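**Flooring and Surfaces > Carpet > Replacing a dark flecked carpet in a shared hall: pattern, color and floor tape**

---

**s_ismail_facilities** (original post)

Good morning. I am responsible for interior finishes at the Hidayat Building, which houses teaching rooms, staff offices and one large hall on the ground floor. The hall carpet is due for replacement under our November budget, and I have been asked to prepare a recommendation. I would be grateful for the views of members who have been through a similar exercise.

The area to be covered is 297 square yards. The present carpet is a short-pile, dark gray product with a light fleck. It was chosen before I joined, and I have found no record of the maker. It has worn well in the open areas and poorly at the two doorways.

There are three questions before us.

First, whether to stay with a dark, flecked surface or move to a plain mid-tone. Our occupants have asked for something lighter. The cleaning contractor has asked for no change at all.

Second, whether to specify carpet tile or broadloom. Our last two rooms were done in tile by Grunberg and the installation was satisfactory, though the seams at the columns are visible in the afternoon.

Third, how to treat floor tape. The hall is divided up with yellow tape for various purposes, and the tape is moved several times a year. My predecessor allowed this without conditions. I should like to attach some.
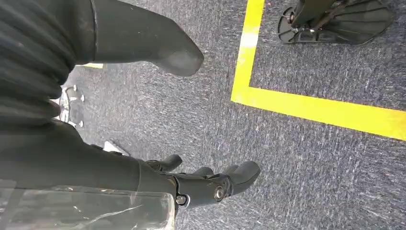

The contractor's written advice is that tape should stay down for no more than 12 weeks in one position, after which the adhesive begins to migrate into the pile. I have not seen this figure supported elsewhere and would welcome comment.

Suryani Ismail
Interior Finishes, Hidayat Building

---

**u.kaushik**

Thank you for a clearly stated question. I manage floors for a group of municipal offices and will take your points in the order given.

On color, I would advise keeping the fleck. A plain mid-tone looks very well at handover and then shows every coffee spill, every strip of sun fading and every patch where a filing cabinet once stood. We installed a plain oatmeal carpet in a public waiting area and received more complaints in its first year than the previous floor had drawn in its whole service life. If your occupants want a lighter room, paint and lamps will do more for them at less cost.

On tile against broadloom, tile, without hesitation. Your doorways have worn out and your open floor has not. With tile you would be replacing the doorways.

On tape I have less to offer. We prohibit it.

Urmila Kaushik

---

**fsomogyi**

I must disagree with the previous reply on two points.

A prohibition on tape is easy to write and very hard to maintain. Where people need to mark out a floor, they will mark it. If the approved product is withheld, they will use packing tape, and packing tape is far worse to remove. I would much prefer a policy that names one tape and one method of removal. Ours names the Ustine low-tack cloth tape, and it is kept at the front desk so that no department has a reason to buy its own.

On the fleck, I accept that it hides soil. I do not accept that this is always a benefit. A floor that hides soil is vacuumed less often, and grit left in the pile cuts the fiber at the base. The carpet then looks acceptable right up to the point at which it has to be thrown away. With a plainer floor, the cleaning is done because the need for it can be seen.

Fanni Somogyi
Estates, north campus

---

**u.kaushik**

That is a fair observation about grit, but I would call it a failure of scheduling. Our vacuuming frequency is set in the contract and does not depend on what the operative can see. If Ms. Somogyi's contractor cleans only what looks dirty, the contract should be revised before the carpet is.

I will concede the point on packing tape. We removed some from a stairwell landing last winter and lost the face of the pile with it.

---

**nasution_a**

May I add a supplier's perspective, with the disclosure that I work in contract flooring, although for none of the firms named so far.

The 12-week figure is a reasonable working rule, but time alone is a poor guide. Heat matters more. Tape laid in front of a south-facing window or over a heated slab will soften and spread much sooner than tape in a shaded corner. Foot traffic along the edge matters as well, as it presses the adhesive down and collects lint. I have lifted tape after a full year from a storeroom and found the pile clean beneath it. I have also seen residue after a single month in a glazed lobby.

Please note also that the tape itself ages. Yellow floor tape goes pale where it is scuffed, and departments then tend to lay a fresh strip over the old one. The lower strip is forgotten and that is where your residue will come from. I would put a line in the policy that old tape must be lifted before new tape is laid.

As to the fiber, ask for solution-dyed nylon. The color runs through the yarn, so the stronger spot cleaners are less likely to leave a light patch. Ask the maker in writing which cleaners are allowed under the warranty.

Amirul Nasution

---

**s_ismail_facilities**

I am obliged to all three of you. Mr. Nasution's remark on heat is of particular use to us, and I shall raise it with the contractor.

For completeness, I should say that the appearance of our carpet varies a good deal with the light. Near the entrance it reads as a plain dark gray. Elsewhere it takes on a blue cast, and this has led to some confusion over samples, as two colleagues held the same sample against the floor and reached opposite conclusions.
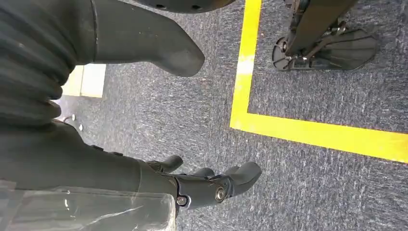 *Gray-blue flecked carpet in the hall, with a robotic forearm and hand across it.*

I would therefore ask a further question. When members present samples to occupants, do they do so in the room itself or elsewhere? We have been using a meeting room on the upper floor for convenience, and I now doubt the wisdom of that.

---

**intan.mangundap**

In the room itself, flat on the floor, and more than once. We leave samples down for a full working day and ask people to look at 9 a.m. and again at 4 p.m. A sample held in the hand is seen at the wrong angle and always looks lighter than it will when laid.

I would also ask for a large sample. The small squares in a maker's folder cannot show how a fleck behaves over distance. Up close you see separate specks. From across a hall they blend, and the floor takes on a color that was not in the folder at all. I suspect this accounts for part of what your colleagues reported.

On the main debate, I side with Ms. Kaushik about the fleck and with Ms. Somogyi about the tape, if such a position is permitted.

Intan Mangundap

---

**fsomogyi**

It is permitted. I would only ask that the large sample be walked on as well as looked at. We placed ours just inside the main door and rejected one product on the strength of it. The loops had begun to pull before the end of the trial.

---

**nasution_a**

One item has not been raised. Buy your spare stock with the main order. Dye lots differ, and a tile ordered two years later under the same product code may be visibly off. Store the spares flat, in the cartons, away from sunlight.

---

**u.kaushik**

Agreed, and I would go further. Rotate the spares into a low-use area at handover and keep the displaced tiles as your repair stock. A brand-new tile set into a worn floor is as noticeable as a stain.

---

**nasution_a**

I would advise against that. It doubles the labor, and the warranty on moved tiles can be disputed. Most makers expect spares to remain boxed until they are used.

---

**s_ismail_facilities**

I shall put both approaches to Grunberg and report their answer.

My draft recommendation will be carpet tile in solution-dyed nylon, with a fleck somewhat lighter than the present one, and with large samples laid in the hall before any order is placed. Tape will be allowed from a single approved source, with old tape lifted first and a review of all markings every 12 weeks. I have budgeted $1000 for residue treatment and doorway trials. The contractor proposes a product called Carura for the residue. Has any member used it on nylon?

Suryani Ismail

---

**intan.mangundap**

We have, on a nylon loop pile. It lifted the adhesive well but had to be rinsed twice, and the one area that was rinsed only once attracted soil afterward. Please test it under a cabinet first and make sure the second rinse is written into the work order.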